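Round Things: Plates, Sieves and the Fruit in Between
Speaker notes, Hui-mei Kan
Vedgate Library, downstairs room, June evening series

Total time 18 minutes if I behave. Water on the left side of the lectern. Clicker is in the pocket of the green bag.

Opening. Say good evening, thank them for coming down the stairs in this heat, and thank the library for letting me bring food into a room with carpet. Say who I am: I cook at home, I teach the Bellska evening class across the street, and I have too many dishes. Tell them the talk is about the humble round things we reach for every day and never look at, and that I'm going to ask them to look at two for a good long while. Then put up the pair and let it be quiet for a few breaths before I start talking again. I always rush this part.

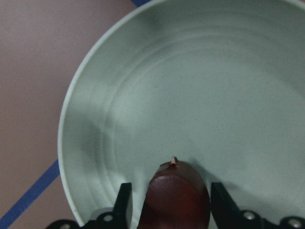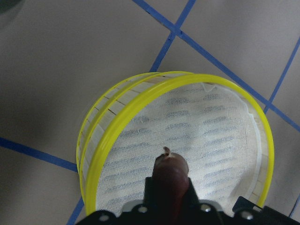 1. The plate (slides 2 and 4, go back and forth)

Start with the color, since that's what people will have noticed. Pale mint green, very soft, with a bit of speckle in it. Ask who grew up with green plates. There are always a few, and they always want to talk, so let them, but keep an eye on the clock.

Then say why I love a pale green plate under dark fruit. On a white plate a dark red fruit can look almost black, especially at supper when the lights are low. Green is kinder to it. You get the maroon, you get the warmer red, you get the shine on top. My grandmother had no color theory whatsoever and she put her plums on green every summer of her life, so I think we can trust it.

I'm calling it a plum tonight. If somebody in the third row wants to make a case for another dark red fruit, let them have it and move along. The little stem is my favorite part. Tell the story about picking fruit with my aunt, who would send us back up the ladder if we brought down plums without stems. She said a plum without a stem was a plum with a door left open. I was eight and thought this was a matter of insects getting in and sitting down. (Pause, people usually laugh here. If they don't, carry on.)

Now the ridges. Ask them to look at the shallow rings going in toward the middle of the plate. I want to spend a minute on these because most of us have eaten off a ringed plate and never once thought about it. Things I like about rings:

They catch the light, so a plain plate with hardly anything on it still looks like you meant it.

A bit of juice gets held up on its way across. Only a bit. Don't promise them a miracle, somebody will go home and test it with gravy.

They're a nuisance to dry. A flat towel skips right over them. I go around with a fingertip inside the towel, one ring at a time, which is slow and I find it very soothing, and my husband finds it very funny.

Matte versus shiny. Pass around the two sample plates from the box (the Ciltance one is the matte, the other has no name on the back). Ask people to run a thumbnail over each one, gently, and listen. The matte one makes a sound like chalk. Some people can't bear it. If you can't bear it, don't buy matte plates, however pretty they are, because you'll hear that sound every time a fork goes down. This is the single most useful thing I know about shopping for dishes and I learned it by spending money on the wrong ones.

Marks on matte glaze: gray lines from the cutlery. Baking soda and water, a soft paste, small circles, rinse well. Try a spot near the edge first. Please don't use the rough side of the sponge. I know we all use the rough side of the sponge.

Check time. Should be at 6 minutes. If I'm past that, skip the stacking story.

Stacking story, if there's room. The first winter in our apartment, all the dinner plates in one tall stack on the high shelf with the cereal bowls on top, and me on a stool lifting the whole tower down every morning to get at one plate. It went on for months. One day a friend came over, opened the cupboard, and moved the plates down to the shelf at my elbow without saying a word about it. I still think about her whenever I take down a plate. Put the things you use every day between your hip and your eyes. Everything else can go up high with the fondue set.

2. The sieve (slide 3, stay on it)

Ask for a show of hands: who owns one that's all metal, who owns one with a wooden side, who doesn't own one at all and has been shaking flour through a tea strainer. No shame in the tea strainer. I made a whole birthday cake that way once.

What I want them to see in this one is the mix. The side wall is pale wood, narrow upright slats set next to each other in a curve. Then the two bright yellow plastic rings going around, and the fine white mesh across the inside. Old idea, very cheerful yellow. I have a weakness for kitchen things that are half one century and half another.

Ask them to look at the right side, where the white fabric edge is bunched up and wavy, curling a little away from the wall. I want to talk about edges here because that's where I'd look first on any sieve. The middle of a mesh gets all the attention and the edge is where the flour hides. With a soft mesh I tap the rim with the flat of my hand, turn a little, tap again, all the way around, and then I hold it up to the window and look through. If I see pale clumps along the rim, around I go again.

Demonstration (flour in the jar, big bowl, apron, put down the newspaper FIRST this time). Use my own sieve from the class. Show two ways of doing it:

The shake. Both hands, side to side, small movements. People always want to make it big. Big movements put flour on your shoes and on the carpet of the Vedgate Library.

The tap. One hand holds, the other hand taps. Slower, much neater, and you can chat while you do it. My grandmother did the tap and I do the tap.

Mention fruit. A sieve is also where the plums go at my house. When they've been cooked down soft, I push them through with the back of a wooden spoon and the skins stay behind. For that I want a firm metal mesh, and I'd keep a soft, gauzy one for dry things, flour and powdered sugar and so on. Cooked plum in gauze is a very long evening at the sink. Ask me how I know.

Washing a wooden-sided sieve. Go slowly on this one, people write it down:

Brush it out dry before any water comes near it. A clean pastry brush does nicely.
If it does need washing, be quick about it. Don't let it sit in the sink.
Shake it, then stand it up on its side where air can move through the mesh.
Don't put it on the radiator. Wood that dries too fast can pull away from whatever is holding it.
Leave it out overnight before it goes back in the cupboard.

Where to keep it. On a hook if you have a hook. Mine hangs on the back of the pantry door, and I'll admit it rattles every time the door closes, and I've gotten fond of the rattle. If it has to go in a cupboard, let it be the top thing in the pile. A mesh under a stack of pans will have a dent in it by Christmas.

Check time. Should be at 13 minutes or so. Drink some water.

3. The two together (slide 5)

This is the part I rewrote after the class version ran long. Keep it simple. One kitchen job that uses a plate and a sieve and a piece of fruit, done start to finish while I talk.

Plum halves with sugar. Halve the plums, take out the stones, set the halves cut side up on the plate. Spoonful of powdered sugar in the sieve. Hold it a good hand's width above the fruit and tap, tap, tap. Sugar falls on the plums and on the plate too, and on a ringed plate it settles into the grooves and looks like somebody very patient put it there. It won't last. The sugar melts on the cut side of the fruit in no time, so do this at the table, in front of people, and let them enjoy it while it's pretty.

Hand the plate to the front row. Napkins are in the side pocket. Ask them to pass it back, and remind myself to keep one half for the person running the projector.

Say a little about buying, because I'll be asked. The Shek shop on the corner has sieves hanging in the back by the rice cookers, and they'll let you take one down and look through it. Take them up on it. Look for an even mesh, and run a finger around the inside (gently) to see if anything snags. For plates, buy one before you buy 5. Eat breakfast off it for a week. See whether you like the sound of it and whether it fits in your dishwasher without a fight. Then go back for the rest.

4. Questions

Likely ones, with what I'd say:

"Can I put a wooden sieve in the dishwasher?" Please don't.

"My mesh has a tiny hole." For flour, patience and a darning needle. For powdered sugar, it's still fine, you'll get one enthusiastic spot.

"Where are your plates from?" All over. Yard sales mostly. Don't get started on the yard sales.

"Do the rings on the plate hold germs?" Wash them like the rest of the plate, and go around with a brush if something has dried on.

"What about plum skins, do you throw them out?" Never. Into a jar with cold water and a bit of sugar, in the fridge overnight, strain it, and drink it the next day over ice. Bring the recipe cards for this, they're with the handouts.

Thank everyone again. Remind them the evening class has room, sign-up sheet by the door, and that they should take a plum on the way out. Collect both sample plates before anyone leaves. Sweep up.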